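## 4. Setting up a screening profile

Before you can check orders against the restricted party lists, Pudow needs at least one screening profile. A profile tells the program which lists to use, how strict the name matching should be, and who receives the alerts. You need the role of Compliance Editor for all steps in this section. If you do not see the **Screening** menu, ask your administrator.

### 4.1 Create the profile

1. Open **Screening > Profiles** and click **New**.
2. Type a name for the profile. Use the name of the warehouse or the trading office, for example `Vorberg export`. The name can not be changed after the first screening run.
3. In the field **Lists**, select every list that applies to your company. Lists with a gray lock are not part of your license.
4. In the field **Match level**, enter a value from 2 to 10. Level 10 accepts only an exact match of the name.
5. Click **Save as draft**.

> **Note:** We recommend to begin with level 8. Lower levels find more spelling variants, especially for names which were converted from Cyrillic or Chinese writing, but they also produce many more alerts to be reviewed by hand.

### 4.2 Assign reviewers

Every profile must have two reviewers. The first reviewer decides on the alert, and the second one confirms the decision.

1. Open the draft and go to the tab **Reviewers**.
2. Select the first reviewer. In the sample company this is Styliani Petridis.
3. Select the second reviewer, in the sample company Teodoro Rosales. The program does not accept the same person in both fields.
4. Set the hour for the daily summary. The default is 7:30 a.m., in the time zone of the profile.

> **Caution:** When a reviewer is deleted from the user list, open alerts are not moved to another person. Reassign them first, under **Alerts > Transfer**. Orders with an open alert stay blocked.

### 4.3 Connect the order system

1. On the order server, open port 3464 for outgoing traffic.
2. In Pudow, go to **Settings > Connections** and choose **Marchuk order link**.
3. Paste the access key and click **Test**. Wait until the status line changes to *Connected*.
4. Return to your profile and click **Activate**.

If the test fails, check the port first and then the key. Keys are case sensitive, and a space at the end of the key also gives an error.

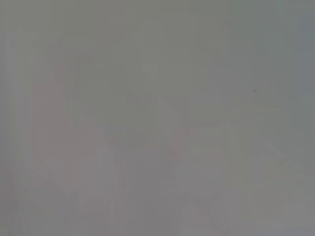

*Fig. 4-3. Gray field, low contrast.*

### 4.4 Ownership check (optional)

A buyer may be absent from all lists and still belong to a listed company. To include owners in the screening, switch on **Check owners** and enter the share of ownership from which an alert is created. Ask your legal adviser which share is valid for your country.

Owner data is loaded again each night. Changes you make during the day are used for new orders only. To screen older orders again, use **Run again**, described in section 5.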